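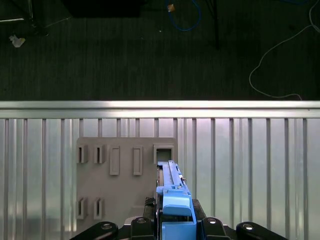
Termbase cleanup: where we are

The shared termbase has been growing since the first glossaries were typed in from paper, and a good part of it has never been checked since. In February the language team began going through the Japanese-English section, starting with the entries that translators look up most often. Wakana Arai is leading the work and has written most of the new entry rules.

The first pass covered 2000 entries. Many were fine. The most common problem was the duplicate entry with a slightly different English term, usually added by two people working on separate jobs for the same client. In the Kinoshita manuals alone we had 73 Japanese terms with more than one approved English equivalent. Translators picked whichever one came up first, and reviewers changed it to the other.

Of those 73, 61 now have a single approved term. The remaining ones are waiting for an answer from the client. Please leave them as they are in current jobs and mark the segment with a comment so it can be found later. 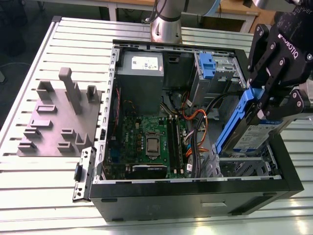 Desktop tower with the side panel off.

A few points from the new entry rules, for people who add terms only now and then:

Enter nouns in the singular unless the term is used only in the plural. Verbs go in without "to". Do not capitalize an English term unless it is capitalized in the middle of a sentence.

Every entry needs a source. A link to the client's own document is best. "Found online" will be sent back.

If a term is forbidden for one client but fine for others, set the client field first and then the status. Several good terms were blocked for everybody last year when the status was set on its own -- these have been restored.

Abbreviations get their own entry, with a cross-reference to the full form. Please don't put them in parentheses after the term. The lookup reads the parentheses as part of the term and finds no match in running text.

Old exports from Clandov can still be opened, but the notes field was cut short in the transfer. If a note stops in the middle of a word, the full text is in the archive copy, and Wakana can look it up for you.

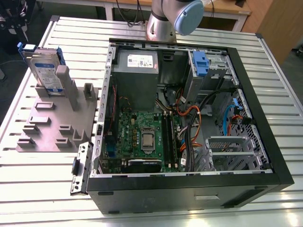 Machine translation and the termbase

Birkex now reads approved terms directly from the termbase when it produces a draft. Only entries with the status "approved" are used, so a term left at "proposed" will have no effect on the output.

Results so far are mixed. Product names and part names come through well. Short, common words do not, and we had drafts for the Ivard job in which an ordinary verb was replaced with a technical noun all the way down the page. Entries of 2 characters or fewer are now left out of the list that Birkex reads. They still show up in normal lookup.

Post-editors should go on checking terms by hand, headings and table cells above all -- the engine handles both as separate sentences and often misses the agreed term there. Report wrong matches on the terminology page, with the source segment pasted in full.

The German-English section is next. Anyone who would like to review entries in that pair should write to Wakana and say which subject areas they know.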